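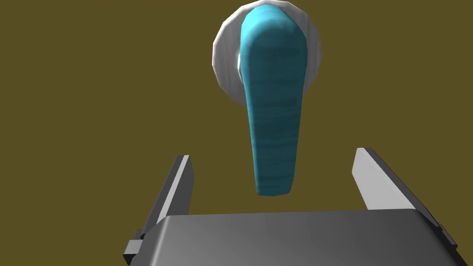

Episode Collection Checklist, Simulated Household Tasks
Project: Polow
Collection site: Irnura
Date of check: Feb 18, 2025
Status: open, two items to close before the April batch

Scope

This checklist covers teleoperated episodes recorded in simulation for the Polow training set. Complete one sheet per batch. Mark each item OK, Fix, or N/A. Anything marked Fix needs a comment. Episodes stay in the holding folder until the sheet is signed off.

Part A. Before recording

A1. Scene loads without missing textures. OK.

A2. Task text matches the scene. Fix.
Comment: The door task says "open the door" and nothing more. There can be more than one door in a room. The text must name the door by color or by the room it leads to.

A3. Start pose is varied between episodes. OK.
Comment: Variation is set in the Kurek launcher. Do not change it by hand.

A4. Wrist and head views both recording. OK.

A5. Operator has done 10 practice runs on the task. Practice runs are not saved to the batch. OK.

A6. Gripper opens and closes fully on command. OK.

Part B. During recording

B1. Gripper is open before it reaches the handle. OK.
Comment: Closing late is fine. Closing early and pushing the handle with shut fingers is a different skill and goes under its own label.

B2. Target stays in at least one view during approach. Fix.
Comment: With a strong wrist tilt, the target can leave the wrist view for a long stretch. Check the head view for the same time. If the target is missing from both, mark the episode for review.

B3. No long pauses. Cut the episode if the arm sits still for more than 4 seconds with no reason in the task text. OK.

B4. Empty-gripper travel is kept in the episode. OK.
Comment: Several operators have been trimming it. Please stop. The policy has to learn how to get from one place to the next with nothing in hand, and the wrist view during travel is part of that.
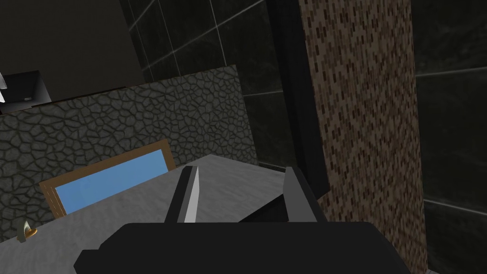
Reviewer comment on B4: I agree with keeping travel, but there should be a limit. In the last Fuvus batch we had episodes that were mostly wandering, and the trained policy wandered too. I would keep the travel when it heads toward the next step of the task and drop it when the operator is plainly lost. Can we add a label for that?

Response: Yes. Use the label "search" when the operator is looking for the target and "travel" when the path is direct. If most of the episode is search, send it to review. Do not delete it.

B5. Contact with walls, frames, or furniture is labeled. OK.
Comment: A light touch that does not change the task is labeled and kept. A hard stop ends the episode.

B6. Both arms are logged, including in one-arm tasks. OK.
Comment: The idle arm still needs its joint values. An empty column breaks the Kurek export.

B7. Operator ends the episode with the stop key, not by closing the window. OK.

Part C. After recording

C1. Episode count matches the plan. The plan for each task is 300 episodes. OK.

C2. Spot check of 40 episodes, picked by the script. OK.
Comment: Watch them at normal speed, start to end. Do not pick your own.

C3. Success flag agrees with the last second of the episode. Fix.
Comment: The door task sets the flag as soon as the handle turns. It should wait until the door has moved. The script owner has the note.

C4. Failed episodes are kept and flagged as failed. OK.

C5. Time stamps line up across all views. OK.

C6. Head view is usable. The grippers and the work surface should be visible when the arms are reaching forward. A tilted head is accepted if the tilt is in the log.

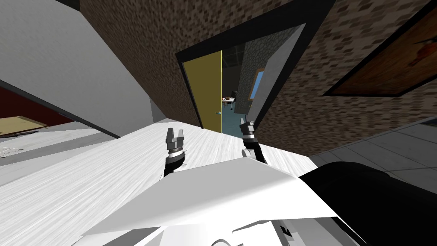
Item C6. Head view, both arms forward over the table, doorway behind.

C6 result: OK.
Comment: Tilt is allowed up to the limit in the launcher. Do not rotate the pictures to level them before export. The policy gets the view as recorded.

Items to close

A2: rewrite door task text, then reload the task list.
C3: change the success flag and rerun it on the saved episodes. No new recording needed.
B2 is handled in episode review and does not hold up the batch.

Send the finished sheet with the batch folder.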